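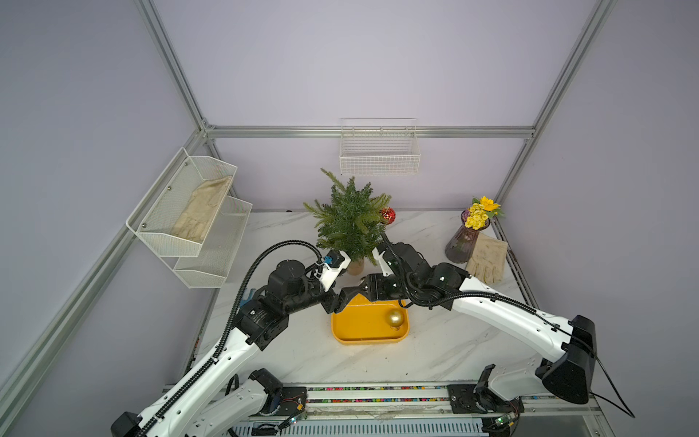
Dos brazos robóticos sobre una mesa de mármol blanco, con un árbol pequeño.

NOTA DE PRENSA

El Centro de Salud Hermans amplía la vacunación contra el sarampión en Brillarby y Dultwood

BRILLARBY – El Centro de Salud Hermans abrirá el viernes dos puntos adicionales de vacunación contra el sarampión, después de que el laboratorio confirmara cuatro casos entre vecinos de Brillarby y del municipio cercano de Dultwood. Todos los afectados son adultos y ninguno ha necesitado ingreso hospitalario.

El primer punto estará en el polideportivo de Brillarby, con entrada por la puerta lateral de la piscina. El segundo se instalará en la biblioteca de Dultwood. En ambos se atenderá sin cita previa, en horario de tarde, a las personas que no puedan acreditar la vacunación completa o que no recuerden haber pasado la enfermedad. La consulta habitual de vacunas del centro mantiene sus horarios y sigue funcionando con cita.

La vacuna que se administra es la triple vírica, que protege frente al sarampión, la rubeola y las paperas. El personal de enfermería revisará el historial de cada persona antes de poner la dosis e indicará si hace falta volver para completar la pauta. Se ruega llevar la cartilla de vacunación, si se conserva, y un documento de identidad. Los menores deberán acudir con su padre, madre o tutor.

La vacuna no está indicada durante el embarazo ni en personas con inmunodepresión grave. En esos casos, y cuando haya habido contacto con un enfermo, el centro pide llamar por teléfono a la consulta para recibir indicaciones individuales.

«Hay adultos que no saben si están vacunados y lo dejan pasar porque no encuentran los papeles», señala Anas Mansour, responsable de salud pública del Centro de Salud Hermans. «No hace falta tener la cartilla para venir. Miramos el registro y, si no consta nada, lo valoramos allí mismo».

El equipo de Mansour ha contactado por teléfono con las personas que coincidieron con los afectados en el trabajo o en el domicilio. Las entrevistas continúan y los resultados de algunas muestras pueden tardar hasta siete días. El centro no facilitará datos que permitan identificar a los pacientes ni a las empresas en las que trabajan.

Los síntomas iniciales del sarampión son fiebre, tos, secreción nasal y ojos enrojecidos. La erupción aparece después, normalmente en la cara, y se extiende al resto del cuerpo. Quien presente estos síntomas debe quedarse en casa y telefonear antes de ir a la consulta o a urgencias, para que se le pueda atender separado de otros pacientes.

Los colegios y las guarderías permanecen abiertos con normalidad – tampoco se ha suspendido ninguna actividad deportiva ni cultural. Las direcciones de los centros educativos han recibido una circular con las recomendaciones para las familias, que también puede recogerse en el mostrador de admisión.

La empresa Wusis se encargará del transporte refrigerado de las vacunas hasta los dos municipios. El registro de las dosis se hará en el sistema del propio centro de salud, de modo que constarán en el historial de cada paciente sin ningún trámite posterior.

Los puntos adicionales seguirán abiertos durante el mes de abril. Cualquier cambio de horario se anunciará en la puerta de cada local y en los tablones municipales de Brillarby y Dultwood.

Contacto para medios: Gabinete de comunicación, Centro de Salud Hermans, Brillarby.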